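Search this site Search

Speaker notes - Davina MacBrayne, Elgate staff talk, March

1. Opening

Say who I am. 19 people in the packing office when we began, same 19 now. Get that out first, it's what they'll want to know.

Ulises Riquelme ran the trial with me. He takes questions on the kit at the end.

2. What changed in the job

Before: three of us on the bench all day, folding, taping, labelling. Now people take turns with the hand-held grippers, showing the task over and over, and the Somov arm learns from those runs.

Point out that it is still hand work. You stand close, you reach, you do it again. Headset on for some of it. Sessions were too long at first. We cut them to 10 minutes after two people had sore wrists - pause here, someone will ask.

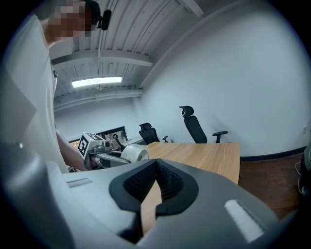 3. What people told us

- Liked having a say in how the task is done. The arm copies our way of doing it.
- Didn't like being recorded without a clear rule on who sees it. The rule is now written down. Read it out.
- Pay grade. Still open. Don't promise anything.

4. What we'd do differently

Talk to the late shift before the kit arrives. Cantero did this at their site and had far fewer complaints.

Give one person the job of charging and checking the grippers. For 2 weeks we all thought someone else was doing it.

5. Questions

Foster contract - refer to Ulises. Leave the sign-up sheet by the door.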